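How I compare two-finger grippers on kitchen stuff (and how you can too)

By Celeste Carvalho, August 2, 2025

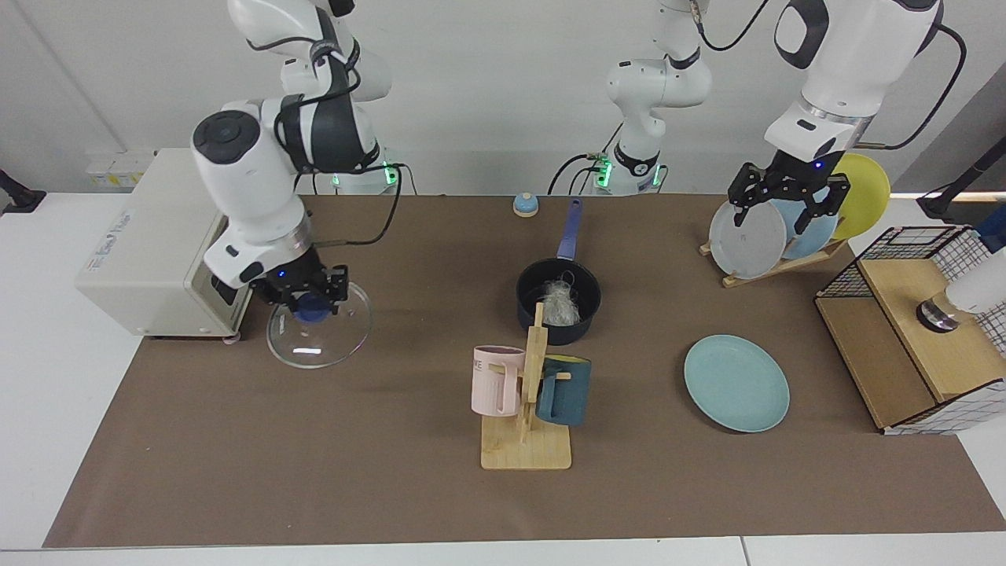
Why I stopped testing with blocks

I used to try out every new gripper on a set of foam cubes. Cubes are easy to buy and easy to stack, and they told me almost nothing! Every gripper I put in front of them did great, and then I'd hand the arm a dinner plate and watch it slide right out of the fingers. So in January I packed the cubes away and started testing on the things people keep in a kitchen. Plates in a wooden rack, a saucepan, a glass lid with a knob, mugs on a mug tree.

This page is my whole routine, written up after Baoshan Tan asked me for the third time how I decide between two sets of fingertips. The two I compared most recently are the Prata tips (flat, fairly stiff rubber) and the Pukska tips (softer, with a shallow groove down the middle). I'll use them as the running case, but you can swap in whatever you have.

What you need

Two arms if you can get them, one if you can't. You'll just do the tests one after the other and it takes longer.
A parallel two-finger gripper on each arm, with tips you can change.
A mat that isn't shiny. Mine is brown, and the light plates show up nicely against it.
A rack that holds plates on edge.
A pan lid with a round knob, ideally glass.
A mug tree and a couple of mugs you don't love.
Masking tape and a pencil.
A notebook or a spreadsheet. I use both and then can't find either.

Step 1: Tape down the starting spots

Put every object where you want it and mark the corners or the edge on the mat with little bits of tape. It feels fussy, I know. My first round was useless because the rack had crept toward the wall over the afternoon and I was blaming the fingertips for it.

Leave yourself a decent patch of bare mat at the front. You want somewhere to set things down that doesn't require threading past a mug handle.

Step 2: Set the grip force once and write it down

My controller is a Comonar, and its force setting goes from 0 to 255 in whatever units Comonar likes. I start at 83. That's enough to hold a lid by the knob with either set of tips, and it leaves plenty of room to go up. Please don't start at the top of the range and work down. I have swept up one bowl that way and I'd rather you didn't.

Whatever number you pick, use the same one for both sets of tips on the first pass. You can tune each one later. The first pass is for finding out how they behave when you haven't babied them.

Step 3: The lid test

Close on the knob with the fingers straddling it at its widest point. Lift until the lid is just clear of the mat, hold for 4 seconds, move it sideways a short way, hold again, put it down.

What you're watching for is swing. A lid held by a round knob wants to pivot, and flat tips only touch the knob along a narrow strip. With the Prata tips mine tilted a little every time I changed direction. The Pukska groove settled around the knob and the lid stayed a lot calmer. If I only cared about knobs I'd have been finished right there.

Write down three things per try: did it lift, did it tilt, did it land where you meant it to. Lærke Lykkegaard also films hers from the side and measures the tilt on screen with a protractor, which I admire and will never do.

Step 4: The plate-in-rack test

Now the tricky one. A plate standing in a rack gives you a thin curved rim, and there may be another plate close behind it. Come in from above, with the fingers open just wide enough to clear the rim, one in front and one behind. Too wide and the back finger knocks the neighbor.

Grip the rim, pause, then pull straight up along the slot. Don't tilt until the bottom edge is out of the rack. If you tilt early, the plate jams between the slats and you'll think the grip failed when really the path was bad.

The stiff flat Prata tips won this one easily. The soft groove on the Pukska pair is wider than a plate rim, so the plate could rock inside it. Inês Pinheiro suggested turning the Pukska tips so the groove runs across the rim. That helped some, but then you lose the benefit on knobs.

Step 5: Do both at once

Once each arm can do its own job, have one hold the lid while the other goes for a plate. Go slow, and keep your hand near the stop button. Two arms sharing one table will happily try to be in the same place, and the elbows stick out further than you think.

Step 6: Repeat more than you want to

I did 200 tries per set of tips, with coffee breaks. After ten tries I was sure the Pukska tips were better at everything. They weren't!

Swap the order halfway through, too. Tips pick up dust and get slicker as you go, so whichever set goes last can look worse than it is. Wipe them with a damp cloth and let them dry before you switch.

What I ended up with

Prata on the arm that handles plates, Pukska on the arm that handles lids. Mugs I'm still undecided on. Lourenço Garcia swears by going for the handle, I keep going for the rim, and we're going to run the mug tree properly once the replacement Buder screws arrive, the short ones this time.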